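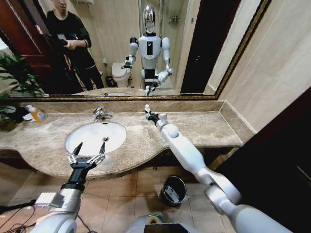 Building codes set a minimum for ventilation and then measure the wrong thing. A bathroom fan is rated in the lab, against a fixed static pressure, with a short straight run of duct. It is then installed at the end of a long flexible duct with two elbows and a roof cap that sticks. The inspector confirms that the fan turns on. Airflow at the grille is rarely checked.

I think the installed flow should be the number that counts, and that it should be written on a label next to the switch.

The objection I hear most is cost. A flow hood is expensive and a second visit is more so. But the test takes 5 minutes per fan, and the person doing it is already in the building for the final inspection. When Florin Vasiliu went through 14 apartments at the Sitham building last November, 12 of them came in below the rated flow. The fans were fine. The duct was crushed behind a joist in most units, and the remaining low readings came from backdraft dampers still taped shut for shipping. All of it could have been fixed in an afternoon before the drywall went up.

A weaker objection is that occupants don't run the fan anyway. Some don't. Kristýna Lukáč has argued that this makes installed flow less important than a humidity control, and I agree with half of that. A humidity control on a choked duct runs the motor all night and moves very little air. The control can't correct for the duct.

Builders will say the rating already includes a margin. It does, for a duct of the listed diameter and a stated equivalent length. Flexible duct that has not been pulled tight has a much higher friction loss than the same duct fully stretched, and the tables most installers use assume it is stretched.

The rule I would write is short. Measure at the grille with the door closed and the normal undercut in place. Record the reading. If it is below the required flow, fix the duct first - a bigger fan on a bad duct mostly adds noise - and measure again.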